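The Planner at Trirkholm

Kwesi Ayaaba had been told the planner was finished, in the sense that the person who wrote it had left for Otwood and taken the good chair.

What remained was a folder called dereo_final, a second folder called dereo_final_b, and a config file with 1,798 lines. Line 80 was a comment. It said "do not touch, ask me," and it was unsigned.

He touched it at four in the afternoon. Both arms went limp in the simulator like men hearing bad news.

"It's the lookahead," said Boateng, passing with soup. Boateng blamed the lookahead for most things, including the parking.

It was the lookahead. The left arm was planning 5 steps out and the right arm was planning 1,000, so that one of them lived in the moment and the other had already retired to the coast. Each was correct. They simply never arrived at a bottle in the same year.

Kwesi gave them a shared clock and a rule about yielding, which he named after_you. Then he moved to the real table, where physics charged full price. The first run ended in a polite standoff, both arms waiting for the other to go. He added a tiebreak. The left would hold, the right would see to the cap, and there would be no discussion.

He pressed enter and put his hands in his pockets, where they could do no harm. Left gripper on the clear plastic, right gripper on the blue cap.

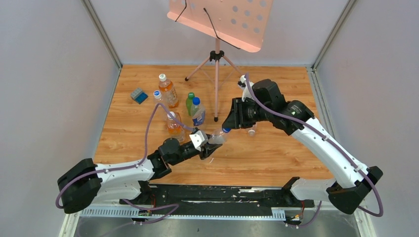 Release Notes, As Submitted

Fixed: arms no longer wait for each other forever.

Changed: after_you now has a loser.

Known issues: line 80. The comment has been updated to read "do not touch, ask Kwesi" - he will say it's the lookahead.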